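Sirko Wrist Cable Guard, for the Rullero two-arm bench robot

We owe this little part to a bad Sunday in our Cimville shop, when a wrist cable snagged halfway through a peg board run and the right hand simply stopped answering (the arm, bless it, carried on moving!). Nothing was hurt except one connector and our pride.

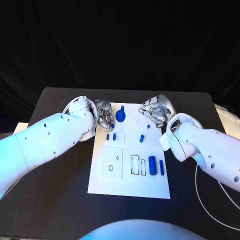
The guard clips over the cable loop at the wrist and keeps the slack close to the housing, so please fit one to each arm. Always power down and press the stop button first.

Fits cables up to 9 mm. Length 200 mm. Part no. 313, sold in pairs, shipped from Isley.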